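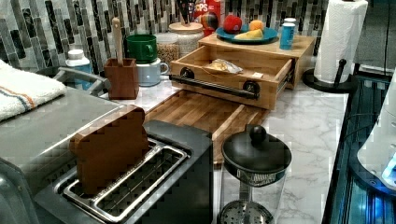 Opinión > Robots en casa > Columnas

Última actualización: martes, 18:40

Enseñar con las manos (y con paciencia)

Llevo 31 tardes moviendo un brazo a distancia para que aprenda a meter una tostada de madera en una tostadora, y ya tengo opinión: el mando remoto está sobrevalorado. ¡Lo digo yo, que me divierto muchísimo con él!

El problema es que con el mando no noto nada. La rebanada roza la rejilla y yo sigo empujando tan feliz, mirando la pantalla. Cuando agarro el brazo y lo llevo yo misma, en cambio, siento el tope en la muñeca y corrijo antes de pensarlo. Mi amiga Kerubo Obura, que trabaja en Onis, defiende lo contrario: dice que guiando a mano grabamos mi cuerpo tapándolo todo, y que ella prefiere 832 demostraciones limpias a 2.000 con mi codo delante. Algo de razón tiene (bastante, vale).

Pero lo que de verdad me molesta es la manía de repetir siempre la toma perfecta. Yo dejo los titubeos, los agarres torcidos que luego enderezo. ¿De dónde va a sacar el robot cómo se arregla una tostada ladeada si solo le enseñamos tostadas rectas? Mañana toca abrir el cajón, y pienso hacerlo a mano.

Comentarios (3)

Mwende: En Duvurik tiramos 101 tomas por "feas" y nos arrepentimos.

pinza_floja: A mano se cansa una antes, eso también cuenta.

Beda: ¿Y mezclar las dos cosas?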